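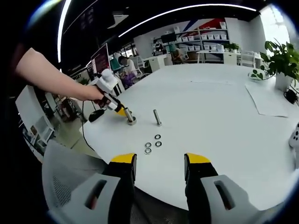
## Darcy Dunstan wants you to hold on longer

I first heard about Darcy Dunstan from a guy at my gym who couldn't close a Boychuk gripper to save his life, went off to train with her all winter, and came back in January shaking everybody's hand a little too hard. So I drove over on a Saturday to see her at Liratness, the gym she runs in an old tire shop, and we talked for most of the morning while she chalked up, taped her thumbs and drank what I think was her third coffee.

She didn't start out as a grip person. She was a decent deadlifter with a bad habit of dropping the bar right at the knee. "My back was fine, my legs were fine, and my fingers just opened up like a flower," she told me. "I bought straps, I used them for two years, and all I did was get a bigger back hooked up to the same lousy hands."

What changed things was a thick bar. A friend had left one in her garage (she never did give it back!) and she started doing plain holds with it after her regular workout. Four sets, twice a week. That was the whole program.

"People want it to be complicated. They ask me about the angle of the pinky. I tell them to pick up something heavy and fat and stand there."
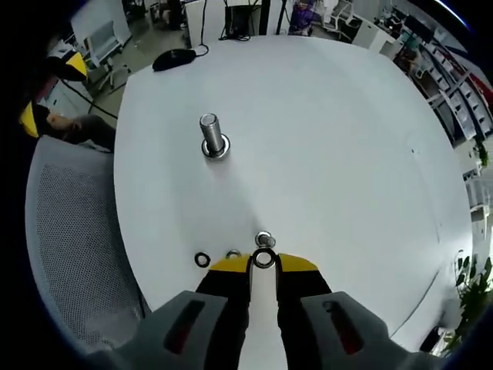
*Washers and a bolt on the white table.*

I asked if she keeps records, and oh boy, does she. Darcy has written down every grip workout she's ever done in a stack of green notebooks, and the morning I visited she was on number 3455. She flipped back to an early one for me. It said "plates, pinch, left hand awful" and nothing else.

The left hand is still her project. She does pinch holds with two smooth plates pressed together, left side first while she's fresh, and she won't let herself add weight until she can hold it for 24 seconds. Why 24? "That's how long the chorus of my favorite song is," she said, and no, she would not tell me which song. I tried twice.

We got into hand grippers too, the spring kind, and she has opinions. She likes them fine but thinks beginners go nuts with them – a hundred squeezes a day in the car, sore elbows by the end of the month. Her lifters do a few hard closes and then work the other direction with rubber bands around the fingertips. She uses the Evisik bands, mostly for the color.

"My elbows hurt for a whole year and I kept squeezing. I was really stubborn about it. The bands felt silly, so I skipped them. Don't be me."

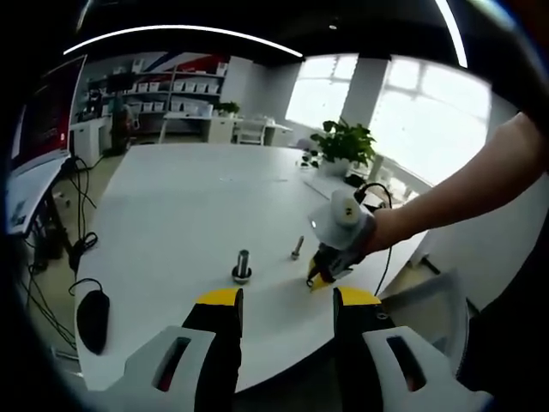
## The Gasero, and what comes after

Every spring Darcy enters the Gasero, a small grip meet with a thick-bar lift, a plate pinch and a farmer's walk that finishes up a gravel hill. First prize is $1000 and she's never won it. Last time she was leading until the walk, when her left hand quit halfway up. "I said a word. There were kids there. I apologized to the kids."

So this year it's more walking – heavy handles, short trips across the parking lot, one long trip at the end when she's tired. She let me try the handles. I made it to her truck and had to set them down, and opening my car door afterward took both hands.

She's already signed up for the next meet, and she's talked two of her Saturday lifters into going with her. One of them is the guy from my gym.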